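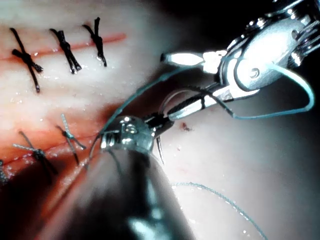
26/07/2019

I have finally caught up with the last two episodes of Norkgate and I can't sit still, so I'm writing this at the kitchen table with the laptop still warm next to me. What a finish! I had been putting it off for a week because once it's watched it's watched, and then tonight I made a big bowl of noodles, shut the blinds and went straight through both. I didn't even stop between them for tea.

The thing I keep coming back to is the ferry episode. Almost 15 minutes go by before anyone says a full sentence, and I was leaning forward the whole time. You hear the engine, you hear the cups rattling in the canteen, and the older sister just looks at the younger one's coat and you can tell she has worked it out. No flashback, no sad piano! I went back and watched that look three times. I want to know how it was written down. Did the script just say "she sees the coat"? I'd love to get hold of a copy.

And the harbor office set is so good. All those drawers with the paper labels peeling. I've decided I like the harbor office better than any of the people who work in it, the customs man excepted.

I do have one complaint, so this isn't all gushing. The brother's storyline gets dropped for most of the middle of the season and then he walks back in as if we've been missing him, and I hadn't been. I think they had too much plot for six hours and he was the one who got squeezed. If there's a second season (there has to be, they left the boat out there!) I hope they give him a proper job to do or let him move away to Fuvia like he keeps threatening.

Speaking of Fuvia, I looked it up and it isn't a real town. I was really sure it was. The characters complain about the parking there in such detail.

Now the other half of the evening. After Norkgate I was too wound up for bed and I put on the first episode of Serra, which people at work have been telling me to try since December. I'd got it into my head that it was a cooking thing. It is NOT a cooking thing. It's a family drama set in a greenhouse business, and the mother is running the whole place on unpaid bills and charm, and I'm already very worried about the tomatoes. The first episode is nearly all one day. There's a delivery of 200 trays of seedlings that should have been 100, and the whole hour is about where to put the extra ones and who ordered them, and by the end you know everything about that family. I love it when a show trusts a small problem like that. No body in the first scene, no siren. Just trays stacked up the stairs and all over the beds.

The dialogue is quick, quicker than I'm used to with subtitles, and I missed some of the jokes. I'm going to watch it again tomorrow with a second cup of coffee and pay attention to the grandfather, who I suspect is funnier than I gave him credit for.

What struck me watching the two back to back is how differently they handle an ending. Norkgate always stops a beat early, on a door or a hand, and you sit there in the dark going oh come on. Serra lets the scene run past where you'd expect it to finish. The argument is over, everyone has gone up, and we stay with the mother while she waters one row, then another, then turns the radio on. I thought I'd be bored and I was glued to it. I'd never have the nerve to write that. Page 393 of my own poor script (yes, still, and yes, it is far too long) ends with a slammed door like nearly every other scene in it. I counted the slammed doors once and had to go for a walk.

So, a plan. I'm going to take the kitchen scene from my second episode and write it with nobody leaving the room. They can all be as angry as they like but they have to stay and finish the dishes. I scribbled a page of it before I opened this diary and it's rough, but the aunt has started to sound like somebody — she kept asking for the dry towel in the middle of everyone's confessions.

Other things. Grirska is coming back! I saw the notice this morning and did a small dance by the toaster. New season in December, same writer, and they're keeping that odd cello music over the titles. I should rewatch the first season before then, though the episode with the frozen lake nearly finished me last time and I'm not sure I can face it alone at night. Maybe on a weekend morning with the sun in.

Must buy more noodles. Must also charge the good headphones, the left side was crackling all through the storm. It's past one and I can hear the neighbor's TV through the wall, some quiz show by the sound of it. Bed, and then the grandfather again in the morning.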